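Sotine finishes first round of gripper trials

August 4, 2023

Sotine has finished the first round of its gripper comparison, a bench project that began in January. Two parallel grippers were tested, one from Nillance and one from Vaher, each run on the same arms with the same Mivent controller.

The round covered 1,268 grasp attempts over 22 sessions. Toy blocks made up most of the work, with soft toys added later. Of the total, 351 attempts were made with the wrist camera turned off, to see how far each gripper could get on arm position alone.

The Nillance fingers did better on small blocks lying flat. The Vaher model held plush items more firmly but was slower to let go – a delay the team puts down to its rubber pads. Sotine has not picked a winner.

A second round, with 14 new objects and a newer version of the controller software, is planned for the fall. Results from both rounds will be posted together.
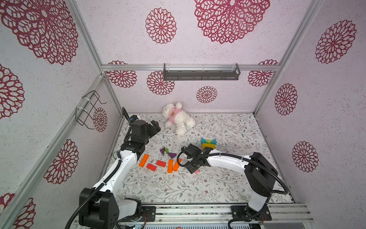 Will the second round use the same two grippers?

Both will be used again, with new pads on the Vaher model.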